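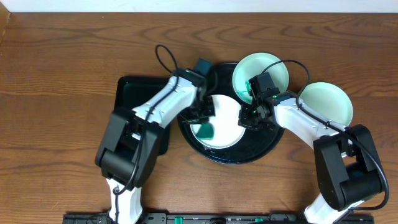 Abwaschen nach dem Fest

26. Dezember 2018

Ihr Lieben, ich sitze mit kaltem Kaffee in der Küche und habe schrumpelige Finger. Gestern war die ganze Verwandtschaft da, es gab Gans und Rotkraut und diesen Kartoffelauflauf, der jedes Jahr am Rand festbackt (und jedes Jahr nehme ich wieder dieselbe Form, fragt nicht). Unsere Spülmaschine hat im Mai den Geist aufgegeben. Eigentlich wollten wir gleich eine neue kaufen, dann kam der Umzug nach Stornunley dazwischen, dann die Sache mit dem Dach, und inzwischen spülen wir seit Monaten von Hand. Und wisst ihr was? Mir fehlt das Ding kaum noch!

Gut, gestern Abend hat es mir schon gefehlt. Aber im Alltag habe ich mir ein paar Dinge angewöhnt, und weil mir nach dem letzten Brief mehr als 200 von euch zum Thema Küche geschrieben haben, kommt jetzt endlich die Antwort auf die häufigste Frage: in welcher Reihenfolge?

Ich mache es wie meine Oma. Gläser zuerst, dann Besteck, dann Teller, Fettiges ganz am Schluss. Das Wasser wechsle ich, sobald es trüb wird, auch wenn mein Mann das übertrieben findet. Vor dem Spülen räume ich mir Platz frei und stelle alles an die Seite, wo ich gut drankomme. Früher habe ich im Becken gestapelt, und unten lag immer das Messer, das keiner mehr auf dem Schirm hatte. Bratentöpfe bekommen heißes Wasser und einen Löffel Natron und dürfen über Nacht stehen. Der Auflaufform habe ich gestern sogar zwei Nächte versprochen, ich schaue frühestens morgen wieder hinein.

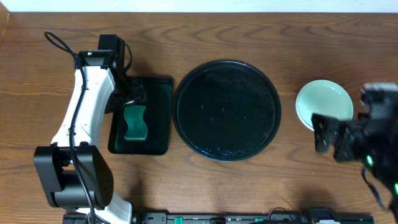
Geschirr und Putzzeug auf dem Holztisch

Zum Spülmittel: Ich bin bei Venis hängengeblieben, dem Nachfüllzeug aus dem kleinen Laden in Abera. Riecht nach fast nichts, und genau das mag ich, denn von künstlicher Zitrone bekomme ich Kopfweh. Man braucht wirklich wenig davon. Ein Spritzer ins Becken, und wenn der Schaum weg ist, eben noch einer. Tsegereda Asfaw hat mir neulich geschrieben, sie verdünne ihres in einer alten Seifenflasche und komme damit ewig hin. Probiere ich aus, sobald ich hier eine Flasche finde, deren Pumpe nicht klemmt.

Bleibt der Schwamm, mein wunder Punkt. Ich behalte sie alle viel zu lange! Inzwischen gilt bei uns: nach dem Spülen kräftig ausdrücken, hochkant hinstellen und trocknen lassen, und wenn er anfängt zu riechen, kommt er weg oder wird zum Putzschwamm fürs Fahrrad degradiert. Die raue Seite nehme ich nur für robuste Sachen. Mit meiner ersten beschichteten Pfanne habe ich das leider anders gehalten, sie hat 34 Euro gekostet und sah nach einem Monat aus wie eine Eisbahn. 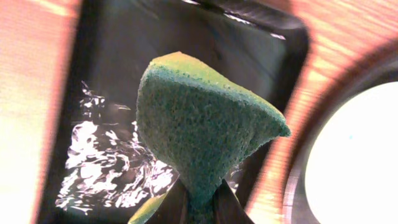
Soledad Alvarado sieht das mit dem Schwamm übrigens ganz anders: Sie nehme seit Jahren nur noch Bürste und Baumwolllappen, die Lappen kämen mit den Handtüchern in die Kochwäsche, und für Angebranntes reiche ihr ein Holzspatel. Für Gläser tauge die Bürste allerdings nichts, das gebe sie zu.

Das mit den Lappen klingt vernünftig, ich habe nur Angst um meine Wäscheberge. Wie macht ihr das? Schreibt mir gern, einfach auf diese Mail antworten. Im nächsten Brief geht es um Resteessen, vor allem um Rotkraut, von dem haben wir noch einen ganzen Topf.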